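Film and Television Studies, Unit 3
Props and Set Dressing
Instructor: Margit Lindqvist

Reading for this unit: the Altton chapter on set dressing, up to page 117.

1. Terms

Set dressing is everything placed on a set that the actors do not handle. A prop is anything they do handle. A lamp is dressing until someone picks it up to look under the bed. On most productions the two belong to separate departments, and the script breakdown decides which one buys the item.

Hero props are made for close shots. Background copies can be cheaper and lighter. A long shoot may need 3 of the same hero prop in case one breaks.

2. Surfaces and small objects

Tables take up a lot of screen space in dialogue scenes. Check the finish under the lights before the shoot, and look for glare from every camera position.
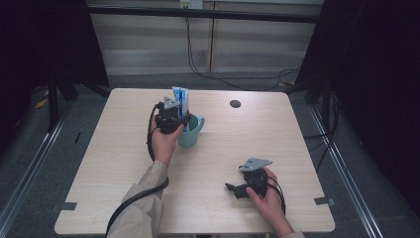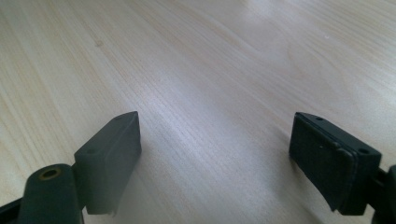 3. Continuity

In Bollport, the kitchen conversation runs some 50 shots. Watch the letter on the counter. It changes sides twice, and the second change falls on a cut to Isell at the door. Engström's notes on the scene are in the course folder.

4. For next class

Choose one scene set in a single room. List the props in order of first use, then mark which ones affect the plot. One page, typed. Bring a copy for your partner.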